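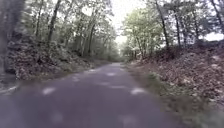
The paved path through the woods.

Stop widening the trails. There, said it.

Every August the same proposal comes back – make the path ten feet across, add a center line, add lights. This year the price tag is 243 thousand and Nadham wants to split it over 2 budgets so it looks smaller. It doesn't look smaller to me.

I walk mine most mornings before work. It's narrow. You hear a bike, you step over, you say hi. That's the whole system and it works fine. Wide paths get you speed. Go try the one out by Grorico at five o'clock, people flying past with headphones in, no bell, nothing. I quit taking my mother there.

And yes, I know, strollers and wheelchairs. Fair point, a real one. So fix the cracks. Cut back the roots. Put in a few pull-offs and benches, decent ones, with backs. All of that is cheap next to new asphalt and none of it takes out trees.

The survey they keep waving around had 800 responses and not one question about leaving things alone. Wider or much wider, those were teh choices.

Leave it narrow. Spend the money on the library roof, which leaks.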